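Workshop > Notebooks > Bench robots > February

Friday, bench two, kettle on

Subject: can it do the fiddly jobs yet?

Starting a fresh page because the last one filled up with towel folding and I want the shop-floor work kept apart from the household work. Short version for anyone skimming: household chores are coming along faster than I expected, shop-floor chores are slower but much more fun to watch, and I have changed my mind about cables twice since lunch.

Household first, to get it out of the way. The Zornora policy is now good at anything where a near miss doesn't matter. Tea towels, socks into a tub, wiping down a flat bench. If it grabs a towel a bit off the corner, the towel forgives it and so do we. We ran 100 towels over the week and I stopped hovering after the first morning. Cutlery is still poor. Forks nest together and it picks up two, then stands there holding them. I love it, but I wouldn't pay it.

Now the old desktops. Whitcombe want to know if an arm can do the boring part of a teardown - get into an open case, free the cables, lift out what lifts out, and leave the boards whole for sorting. A person with practice does this without looking. I had a go myself and I can report that I looked the whole time and still skinned a knuckle.

Why I like this as a test: it's all the hard things from the household list packed into a box the size of a suitcase. There are soft things that move when you touch them, stiff things that don't, latches that only go one way, and hardly any room for fingers. A robot that can work in there has a fair shot at the cupboard under anyone's sink.

Things I noticed, in no order:

- Wrist view is everything. The overhead camera sees a lovely picture of the back of the gripper and nothing else. Once I weighted the wrist view higher in training, the approaches got calmer straight away.

- The fingers are too fat for the job. Going in on the diagonal helps, and the Dell is the case I'd use to show anyone why: flat black cable running over the green board, more black cables looping beside the drive bay, light blue plastic right behind the fingertip. There is a way in, but it isn't a wide one.
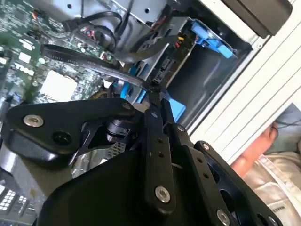

- Colour is a gift. Light blue plastic against grey metal is about as clear a signal as you could ask for, and the policy finds it far more reliably than it finds a black plug with a black cable on it. I'd like to try a run with dabs of paint on the black connectors, just to see how much of the trouble is seeing and how much is doing.

- Flat cables are not rope. I had been treating them like the phone chargers from the household set and that was a mistake. A flat cable wants to be held across its width, close to the plug, and pulled straight. Held anywhere else it twists, and then the plug goes crooked and jams. (This was the first change of mind. The second was deciding that loose round cables are worse, because they come along for the ride when you're pulling something else.)

- Force. The gripper can't feel a latch let go. A human thumb knows at once. We're reading motor current and guessing, and the guess is late. The Welletti fingertip pads might fix this and I'm itching to fit them. They need a new bracket, which is drawn but not printed.

- Letting go is harder than picking up. Five times today it freed a cable cleanly and then dragged it back out on a knuckle while leaving the case. Needs a proper open-and-back-off move, with the wrist kept still until the fingers are clear.

Data so far: 583 teleoperated grabs in the teardown set, of which 333 are ones I'd keep. The rest are me learning to drive. I don't want to throw them out yet, as the recoveries in them are good, and recoveries are what the policy is shortest on. Please don't tidy that folder.

So is it ready? For towels, yes, I'd leave it running and go home. For a teardown line, no. It would slow down anyone working beside it. But the gap is smaller than it was before Christmas, and most of what's left looks like fingers and feel, which we can build. Very happy with where this is heading!

To do:
- print the pad bracket, the grey filament is behind the door
- paint test on connectors
- slimmer fingertips - ask Idevside if they'll cut a set in steel
- relabel the cable grabs as flat or round
- order more sticking plasters

Left off at 4.40. Arm parked, power off at the wall, screws in the jar with the green lid.

Last updated: February

Contact the workshop | Copyright Idevside Workshop Notes | Back to top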